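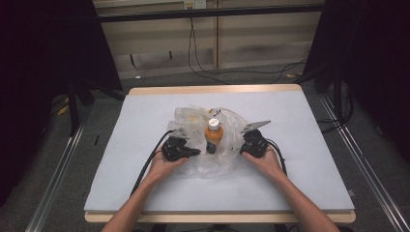 Track length on album page does not match the file (Vellau import)

Posted by Titilayo Uzor

I keep a small catalog of ripped CDs and buy the occasional download. After importing a compilation into Vellau, the album page lists one track at 4:12, but the player stops at 3:47. The file plays to a clean fade, so I don't think it is damaged. Five other tracks on the disc are off by a second or two, which I can live with. Is the page reading the file, or is it pulling the duration from somewhere else? And can I force it to use the file?

Kvido Matoušek

The album page does not read the file. On import, Vellau matches the disc against the Cekora database and stores whatever duration is listed there. If the match lands on the album version and your compilation has the radio edit, you get the kind of gap you describe. The one-second differences are pregap handling and can be ignored.

To use the file instead:

Open Library, then Sources, and move "Embedded" above "Online match". Select the album and run Rescan with "Keep durations" unchecked. Unchecking it matters, as the default keeps the old value even when the source order changes. Restart the player afterward, or the page will show the cached figure for up to 90 minutes.

If the file is a variable bitrate MP3 with no Xing header, the embedded value will be wrong too. Re-encode from the disc or run a header repair on it first. On a library over 300 albums, rescan one album at a time. A full rescan also resets track numbers on multi-disc sets. 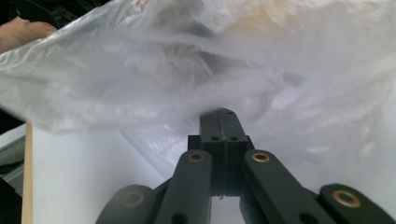 Crinkled translucent plastic bag, fingers at upper left

Moynihan

Had the same thing, just typed the right time in by hand. It went back to the wrong one after the next update though. I use Stindura now and it shows the file length, but the previews cut off early.

Titilayo Uzor

Changing the source order fixed the long one. The page now says 3:47. Track 12 is still off by a second and I am leaving it.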